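Ticket 2982 – label printer drops off the network overnight

Status: open, but I think I'm close!

OK, so this one's been bugging me since September. The Leitner label printer in the Dutcombe office prints fine all day, then at some point in the night it falls off the network and whoever opens up in the morning gets "printer offline" and a queue full of stuck jobs. Power cycling brings it back every time (until the next night, grr).

## What I tried first

- Swapped the network cable, then the wall port. Same thing the next morning.
- Turned off sleep mode in the printer menu. It held for two nights and I got very excited, then it dropped again.
- Reinstalled the driver on the front desk PC. No change, and I kind of knew that going in – the printer doesn't answer a ping either, so it's not the PC's fault.

I also printed the config page, which I should have done on day one. The address was set to automatic, with a lease of 24 hours. The Pornden office has the same model on a fixed address and they've never had a peep of trouble out of it.

My test job was the big color label sheet, a page of barcodes that takes forever to spool. It came out fine at 4 pm and sat in the queue at 7 am, so file size isn't it.

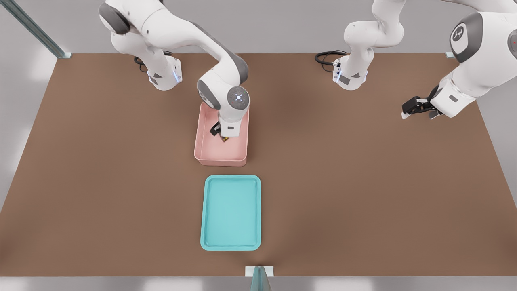 ## What I changed

I gave the printer a fixed address ending in 21, outside the automatic range, and typed the gateway in by hand (it had been blank, which can't have helped). Then I deleted the old port on the front desk PC and made a new one pointing at the new address. If you skip that part, Windows happily keeps sending everything to the old one and you'll think nothing worked. Ask me how I know!

## Where it stands

First morning after the change: online, queue empty, ping answers right away. I'm leaving the ticket open for now, because sleep mode fooled me the same way.

Still to do:

- [ ] Turn sleep mode back on and see if it survives
- [ ] Write the new address on the sticker under the lid
- [ ] Check the Dillgate printer, same model and probably the same settings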